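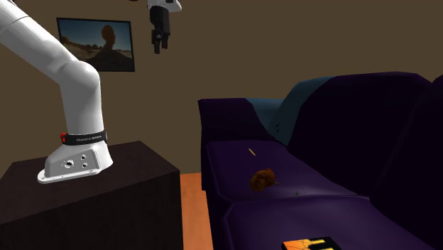
Yen-ting Hsu

6/13/21

Reran the river solver on the limped-pot tree. Stacks at 1000, two bet sizes per street, 2000 iterations. Exploitability levelled off early and stayed flat, so the extra iterations were wasted. Will halve them next time.

Import from Fiterer still drops the ante on any hand where the small blind is all in. 307 hands affected in the Brendodell set. Corrected the parser by reading the ante line before the blinds – the totals now match the hand histories. Thierry, please don't use the old export for the bubble charts, the pot odds in it are wrong.

Equity check, A5 suited against the button range: Jaunzems and our own script agree on the turn but differ on the river. Suspect card removal. Jaunzems appears to ignore the folded hands, ours weights them. Not resolved.

Dellis range files converted to the new format. Offsuit combos were listed twice in 2 of them, duplicates deleted by hand.

To do:
– rerun the three-bet pots with the small blind ante fix
– ask Thierry Poulain for the July satellite payouts
– seed the shuffle in the test deck, results can't be compared otherwise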